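Grajales Board Assembly Set: Data Card and Rules for Use
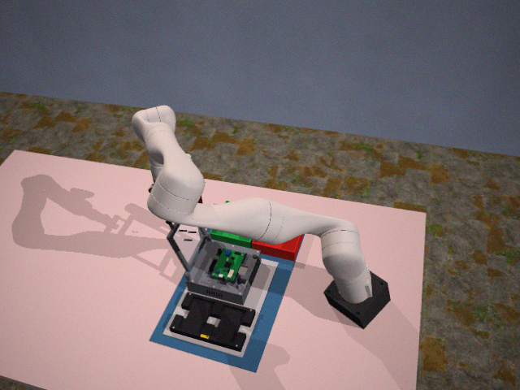 Maintained by Okamero. Last revised 4/16/24.

Contents

The set holds 3000 simulated episodes of a single arm working at a table with a circuit board, an enclosure and a fixture. 300 of them are held out for testing. Table color, floor texture and lighting are changed between episodes. Arm geometry is not.

Before you train

Use the split files as shipped. Do not move episodes between train and test, even to balance the scenes. If you need a validation set, take it out of train and publish the episode list with your results.

Failed episodes are kept and flagged. There are 782. Leave them in or filter them out, but say which.

Labels on parts are often too small to read at render size. Do not use them as text targets.

Reporting

Give the success rate over all 300 test episodes, with the seed and the simulator version. A run that stops on a joint limit counts as a failure. So does any contact between the arm and the table.

Results from the Mondau simulator and the older Riltorier build must go in separate tables. Contact settings changed in February and the numbers can't be compared.

Moving to hardware

Nothing in this set is a safety test. A policy trained here has to pass your own site's risk assessment before it runs on a real arm. Start at reduced speed, keep people outside the marked area, and check the emergency stop at the start of each session.

Known problems

27 episodes have a wrong timestamp on the first step. The list is in errata.txt. Shadows may shift between steps in the oldest renders.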